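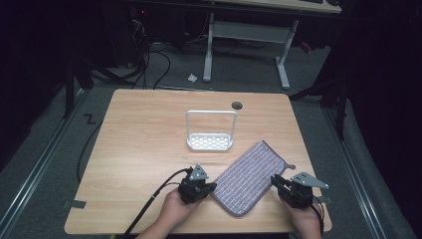
I said last August that I would not get pulled into another one of Craig's builds, and I lasted until the first warm weekend. So, the towel folder.

The plan, as Craig McIver tells it, goes like this. You build a pair of grippers you can hold in your hands. You fold a towel with them, over and over, and record everything. Then you feed the recordings to a model, bolt the same kind of gripper onto two cheap arms, and the arms fold towels for the rest of your life. He calls the whole thing Stirix. It had a name before it had a parts list, and I took that as a warning.

I'll give the grippers their due. The jaws close evenly and they pick up a thin hem better than I expected. The cables are another matter. You are tethered on both sides, and every fold that takes you across the table means thinking about what's trailing behind you. Murdo Cowie wants to go wireless. Murdo also wanted to go wireless on the plotter, and the plotter is in a box.

My main complaint is with the numbers. We set ourselves a target of 60 clean folds and needed 76 tries to get there. That's with people doing it! People who have been folding towels since they were kids! With your own fingers you feel the cloth slip and fix it without noticing. Through the grippers you get a faint tug and then you're holding nothing. If that information is missing for us, I don't see how the arms are going to find it in the recordings. Craig says the model will work it out from the video. Maybe. I'd like to see it before I buy a second arm.

Gavin Guthrie asked what happens when the towel is a different size, and got a long answer about generalization that I'd sum up as "we'll see." We have six towels. Three came from the same pack.

Then there's the soap dish. Iona Forsyth wants a second task, putting the dish in its place after the towel is done, and the wire handle seems like an easy thing to grab. I think it's a mistake to start on it while the first task is this shaky — but I was outvoted, so I'll be lining up on that handle next weekend with everybody else.

Still to do: shorter cables, softer pads for the jaws, and somebody has to label the bad folds. I've offered to do the labeling, mostly so they don't quietly get called good ones.

Last updated: March 2021

This site uses cookies to remember your preferences. By continuing to browse you agree to their use.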